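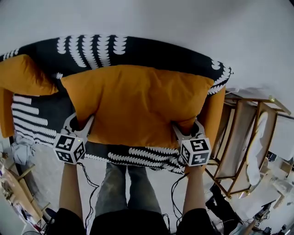
Nadiia Chornovol read the first draft of this section and wanted to know why a guide to the grippers had so little to say about the people whose hands are in them. She had tidied cushions for a living long before Undside began recording anyone doing it. Her question has stayed open through two rewrites, and parts of what follows are her wording.

Section 4. Soft furnishings: first session with the hand-held grippers

This section applies to staff on the Tanasarn floor who record cushion and cover work. It replaces the sheet dated Aug 17, 2019, which promised that the grippers would "feel natural within minutes". They may not. Allow yourself a full session before you judge your own speed, and do not let anyone else judge it sooner.

Before you start

1. Read your copy of the recording agreement. If you have not signed one, stop here and see Svitlana Nechyporuk.

2. Wear plain sleeves that stay clear of the jaws. Take off rings and bracelets.

3. Check that the marker cube on each gripper is clean and firmly seated. A loose cube spoils the recording, and you will be asked to do the work again.

4. Lay the cables so that they have slack when your arms are fully stretched. Keep loops away from your feet.

Caution: Do not wrap a cable round your wrist to shorten it. Two people have been shown this as a handy trick. It is a good way to hurt yourself.

Picking up a cushion

5. Sit or stand where you can reach both lower corners without leaning.

6. Open both jaws and bring them to the lower edge, one on the left and one on the right.

7. Close gently until the fabric bunches. Squeezing harder tires the hand and does little for the grip on a plump cushion.

8. Lift, turn or press the cushion into place at the pace you would use with bare hands, or as near to it as the grippers allow.

9. Open both jaws fully before drawing back. A half-closed jaw drags the cover with it.

Note: If you drop a cushion, pick it up and carry on. Dropped cushions are part of the work and stay in the recording. Do not restart to make yourself look tidier.

Breaks

10. Stop after 22 minutes, even if the Ginder timer shows more left to run. The timer was set for the machine's storage and takes no account of thumbs.

11. Rest for 14 minutes with the grippers on their stand. Folding covers by hand does not count as rest, whatever the rota says.

Caution: Report numbness or soreness in the thumb on the day you notice it. Yaroslav Symonenko keeps the log. You do not have to show that the grippers caused it.

What the recordings are for

The Hurkudus programme will use them to teach a machine to handle cushions. Management says this will free staff for more rewarding jobs. We asked in December which jobs those were and have had no list. Until one arrives, this guide makes no claim on the subject, and supervisors should make none either.

Over 40 sessions have been recorded so far. Output targets on the floor were not lowered to make room for them. If a session puts you behind, write "recording" beside the shortfall on your sheet and have it initialled by your supervisor before you leave.

12. At the end of the session, put both grippers back on the stand, coil the cables loosely and note the finish time.

Go on to Section 5 only when both grippers are back on charge.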